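Ticket 847
Opened: Oct 26, 2019
Opened by: Wanda Ambrose
Product: Plelia 300 wheel balancer
Subject: Won't repeat a zero on alloys, steel wheels fine
Status: Closed by customer

What's going on

Hi all, me again! I've got the Plelia 300 in my home garage (bought second-hand in August, and it's been a little ripper up to now) and it has started telling me fibs. I spin a wheel, it asks for 25 g inner and 15 g outer, I stick the weights on, spin again, lovely, double zeros. Then I loosen the wing nut, turn the tyre half a turn on the shaft, do it up again and it wants another 20 g on the outer. Back to where it was and I'm at zero again. Drives me up the wall.

It only does it on the Sosar alloys off my wagon. The old steelies from the trailer come up the same every time, whichever way round I put them. The wagon has a shimmy in the steering wheel at 90 or so on the highway, so I do need to get these right.

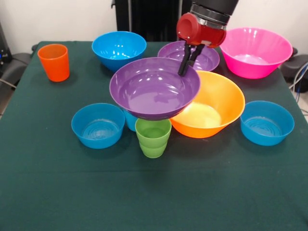

What I've tried so far

Calibration first, following the manual, with the 100 g weight on a steel wheel. Passed. Did it again the next morning in case it was the cold garage. Passed.

Cleaned the shaft and the cones with brake cleaner and a rag. There was a fair bit of black muck on the middle cone but no burrs that I could feel with a fingernail.

Checked my measurements. I'd been entering the rim width off the sticker, so I put the calipers on it and got the same number. Distance arm reads right against a steel rule.

Swapped weights. I'd been using Zalliler stick-ons and wondered if they were light, so I put a strip on the kitchen scales and it was spot on. Two of them had lifted at the corner, mind you, so I scraped the lot off, wiped the rim down with metho and started fresh. Same result, half a turn and it's out again.

Spun the bare shaft with no wheel on it. Zeros both sides.

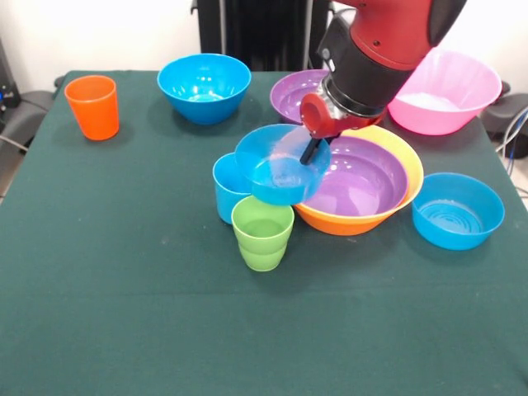
So by that stage I was fairly sure the machine was fine and the wheel wasn't sitting true. I'd been putting the cone in from the front, the way I do with the steelies, and the wheel was pulling up against the flange by eye. I got the dial indicator out and there was clear runout at the bead seat, and the high spot moved when I turned the wheel on the shaft. A bent rim would've kept its high spot in the one place on the rim, wouldn't it?

Update, same evening

Reply came through from support (thanks for being so quick on a Saturday!) suggesting I back-cone it, with the spring behind the cone and the pressure cup on the front. I'd never bothered with the spring, it's been living in a drawer. Popped it on, smallest cone that would fit the bore from behind, rolled the wheel gently while I did up the nut so it didn't hang on one side.

Spin one: 10 inner, 30 outer. Weights on. Zeros.
Half a turn: 0 inner, 5 outer.
Quarter turn: zeros.

I can live with five! Did the other three the same way and they all repeat. One of them needed a lot less lead than I'd already stuck on it, so goodness knows what I was driving around on.

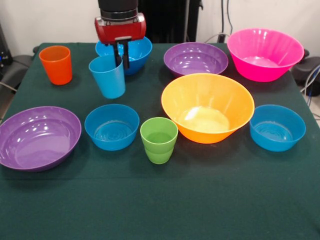 Light blue cup and the orange one, on the green cloth.

Still to sort

Road test, when the rain lets up. If the shimmy's still there I'll be looking at tie rod ends and I'll leave you lot alone.

One question before you close this off: the rubber ring on my pressure cup is cracked in 2 places. Kadrić list one for 13 inch wheels and up, but the page doesn't say which shaft it suits. Mine's the 40 mm. Will it go on, or do I need to order the whole cup through you?

Follow-up: ring fits, ordered one. Road test done, smooth right through to 110. Happy for you to close it.

Wanda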